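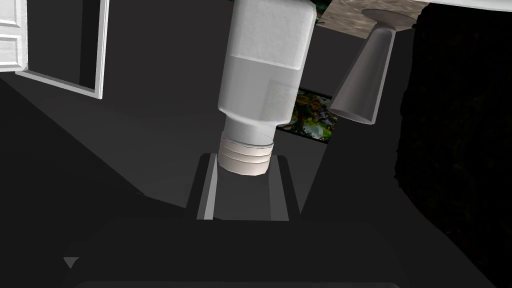
According to the complaint on the town message board, the new recycling rules were clearly written by somebody who has never owned a kitchen. I printed that one out and it hangs over my desk at Stonel. The writer had a point, and it got 45 thumbs up, so I'll start there tonight.

Slide two. The Avholm leaflet. Hold it up. Wait for the groan.
Read the opening sentence aloud, all of it — breathe halfway. It says "commingled" twice. I have worked in waste for a good part of my life and have never heard a person say "commingled" over a sink.
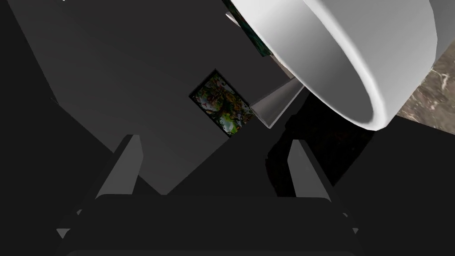 We mailed 2595 of these leaflets. We got 558 phone calls, and 247 of them were about lids. Lids on or lids off? The leaflet has a whole paragraph on the history of the sorting plant at Folness and not a word on lids.
(Pause. If someone shouts "on or off?", say it's coming. It's on the last slide. They will stay for it.)

Slide three. The rewrite. Nine words in big type: Empty it. Quick rinse. Lid on. Blue bin. Done. My boss asked where the rest was.
Mention the Cordeiro street trial here, but keep it short. They got the short version in September and the calls about lids dropped off. The calls about parking did not.

Slide four. Ask the room to write their own bin instructions on the back of the leaflet. Plenty of space there, we left it blank for "notes." Two minutes, pens are by the coffee.

Last slide: lid on. Then questions. Don't take the one about pizza boxes.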